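Wood grain in tabletops
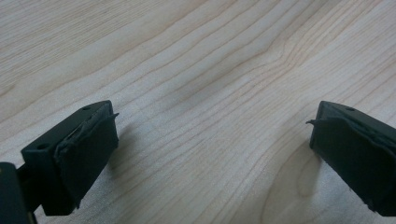
Wood grain is the pattern of lines, bands and curves that shows on the face of a cut board, and on a tabletop it has more room to show off than almost anywhere else in a house! The lines come from the way a tree grows. In a temperate climate a trunk adds a layer of wood each year, with paler, more open wood made early in the season and darker, denser wood made later. Slice through those layers and their edges become lines. On a pale blonde top they can be very quiet, thin tan threads that run close together in one place, spread out in another, and ripple or bend gently on the way across. A rounded, arching loop may turn up among the straighter lines, and many people who love wood will look for that first.

Cuts and figure

Plain sawing (also called flat sawing) takes boards off the log in parallel slices. It wastes little wood and gives the tall arches known as cathedral figure. Quarter sawing cuts the log so that the growth rings meet the face of the board nearly upright, and the lines come out straight and even. Rift sawing falls between the two. The same tree can give boards so different that they look like separate species, a lovely surprise for anyone watching a log opened up for the first time.

Knots mark the places where branches grew. The grain has to flow around them, and it may still swing wide in a board that misses the knot itself.

Pale woods

Maple, birch, ash and beech are the usual light-colored choices. Maple has fine pores and takes a very smooth surface. Ash is coarser, with bold lines that can be felt under a fingertip if the finish is thin. Most pale woods turn more yellow or golden with age, and oil finishes speed this up. A matte water-based finish keeps the color closer to that of fresh-cut wood and cuts down on glare, so fine grain is easier to see.

Arranging the boards

A solid top is often glued up from several boards. Makers lay them out dry and shuffle them until the lines seem to run on from one to the next. The Malinowski workshop in Curkham, whose pattern book lists 316 tabletops, kept its arches all pointing the same way, a habit still called "Curkham order" by furniture makers in the area.

See also: Knot (wood); Quarter sawing; Skodar table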